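Cloth Is Still the Hard Part

Every few months I go back to the same question: which chores could I hand to a machine today, with no supervision and no cleanup afterward? My list in June is the one I had last year, plus one entry. Vacuuming, yes. Mopping a flat floor, mostly. Moving a rigid bin from one known spot to another, yes, if you pay enough. Picking up a towel and doing something useful with it, no.

The towel looks like it should be easy. It weighs little, it doesn't break, and nothing bad happens if you drop it. The trouble is state. A mug has a position and an orientation, six numbers, and once you have those you can plan a grasp. A dropped towel has no short description. Most of its surface is hidden inside its own folds, and the corner you want is usually one of the hidden parts. The moment you lift it, the shape changes and your estimate is out of date.

People get around this with their fingertips. You pinch an edge, slide along it until you hit a corner, and you hardly look. A two-finger gripper can do the pinch. The slide needs a grip force low enough to let the fabric run and high enough not to lose it, and the right value differs between terry and a cotton sheet.
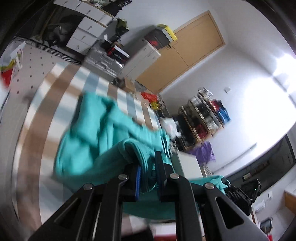
Demonstrations have moved things along more than better hardware has. Nuvard, a small shop whose updates I follow, trained its folding policy on 200 demonstrations of one task: pick up a hand towel, shake it out, lay it flat, fold it twice. Their write-up reports 19 failures over the test set and sorts them by cause, which I wish more groups would do. Eight were double-layer grasps, where the fingers took two plies and the towel opened as a wad. The rest were split between missed corners and bad releases. Terry was worse than flat weave on releases, presumably the loops hanging on the pads.

Trestach took the opposite route with its Nellorine bench unit. It has a fixed table, fixed lighting, and a clip rail that holds one edge for you. It folds well. It also needs a person to load the clips, and by then that person has done the step I care about. On a shop floor with one product and a long shift the trade may be worth making. In a house it isn't — the load is mixed and the table is covered in mail.

Timing is the other thing I look for. A demo at 8x speed tells me the fold works and leaves out how long I would wait for it. The Nuvard cycle is up to 2 minutes per towel at real speed. I would accept that if it ran overnight without jamming, and a policy that fails on a wad and then keeps folding the wad is not ready to run overnight. Detecting the bad grasp and starting over matters more to me than shaving the cycle.

So towels stay on the "no" side for now. Next I want to go through wiping, where the cloth only has to stay in the gripper and the hard part moves to contact force.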